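The Board Against the Wall

May 13, 2018

There is a particular kind of Sunday that belongs to people who have old furniture and good intentions. Ferhat Avcı has had plenty of them. His workshop, Hasorach, takes up the back half of a former bakery, and most of what comes through the door is tired: tabletops, cupboard backs, shelves that spent 14 years in somebody's garage and look every day of it.

I went along expecting to hear about varnish and colour, and we did get there in the end, over a second pot of tea, but Ferhat wanted to talk about big flat boards first. He is very fond of them (his own dining table began life as one) and he thinks most of us throw them out far too soon. A worn surface puts people off, he says, and so does a chipped edge, when the sheet underneath may be perfectly sound and only wants a good wash and a patient afternoon.

His favourite habit is to stand a board up against a wall for a few days before doing anything at all to it. You walk past it with your coffee, you see it in the morning light and again at suppertime, and bit by bit you work out whether you'd like it as a desk, or a bench top, or the back of a bookcase. He reckons some 100 boards have had their turn leaning like this over the years, and he can still tell you where a good many of them ended up.

His partner in the business, Doğukan Karabulut, is the more practical of the two, and he has firm views on lifting. Keep both hands on the board until it has settled, he told me, and put the foot of it well out from the baseboard so it can't tip back toward you. He also likes a folded towel underneath on a painted floor, and he won't lean more than 3 boards together, however crowded the shop gets.
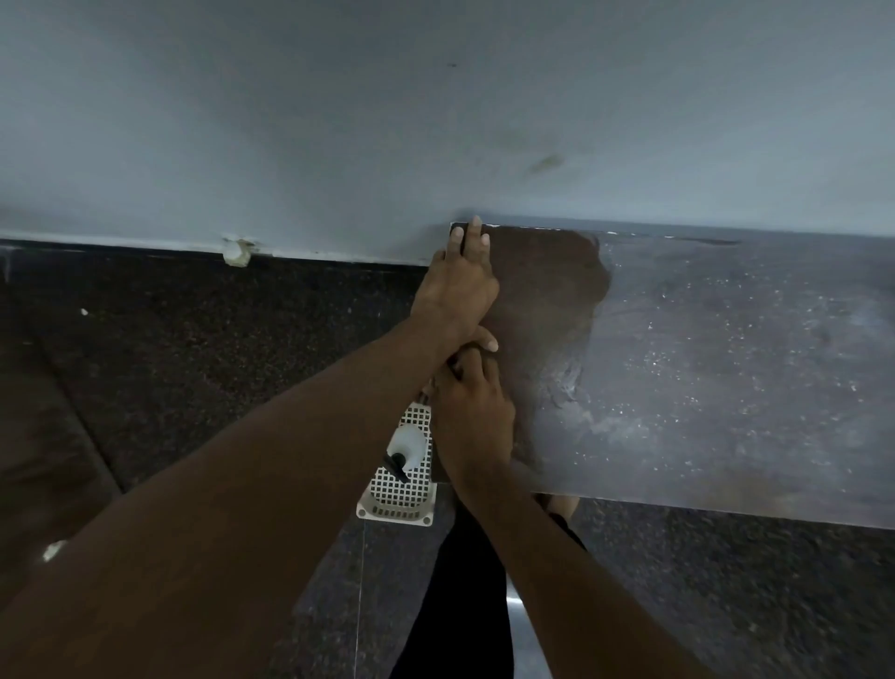
Steadying a grey panel against a pale blue-grey wall, its surface worn and patchy near the left side.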